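Shelf work: where the machines stand this fall
Mon 9 October

Readers keep asking the same thing in different words: can a robot do a morning's chores in a small grocery yet? The short answer from our side of the trade is that it can do parts of several chores, slowly, and the parts do not add up to a job.

The Drudthorpe trial is the best public record we have at the moment. Over August the Nustik group ran 1014 pick-and-place attempts with a two-arm system on mixed fresh goods. They logged an attempt as complete only when the item ended up in the correct bin, upright where that mattered, with no mark a shopper would notice. By that measure 401 attempts failed. The most common fault was a grip that closed in the right place with the wrong force. Second was a good grip followed by a bad release, which in a stacked bin tends to disturb whatever is underneath.

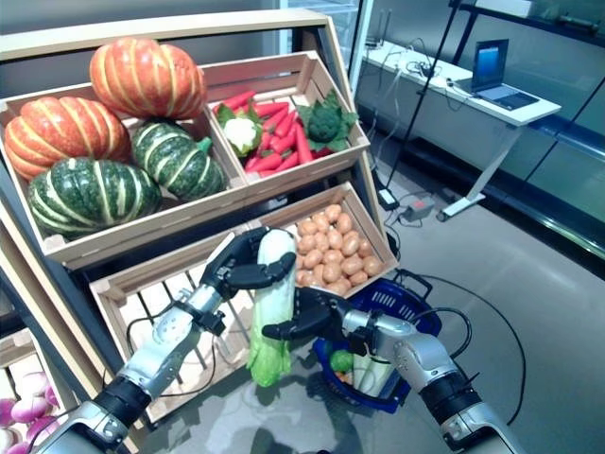
Produce remains the hard case for shop-floor automation, and the reason is variation within a single category. Boxed goods have flat faces and known weights. Vegetables have neither, and the useful contact area changes from one piece to the next. A napa cabbage held by its firm white upper stalk hangs leaf end down, so one hand carries the load at a narrow point while the second has to come in from the side to steady it. Two hands on one item is sound practice mechanically, but it halves the number of items in motion. Small potatoes packed closely together pose the opposite problem: the grasp is simple, and separating one from its neighbors is the real task.

Cycle time is the other limit. Murkura quotes 7 seconds per item for its current controller, measured on rigid test pieces. The Drudthorpe figures for leafy goods were several times that, and the log does not include the time staff spent resetting the display after a failed release. We would like to see that number published – it belongs in any honest comparison with hand labor.

On the household side there is less to report. Tôn has released a set of 4000 recorded kitchen and pantry tasks, with force data for both wrists. The recordings cover putting groceries away but leave out washing and trimming. Members who want to work with the set should check the license terms first, as commercial use needs separate permission.

The Nustik group plans a second run with the same scoring rules and a revised fingertip pad. We will print the failure table in full when it is available.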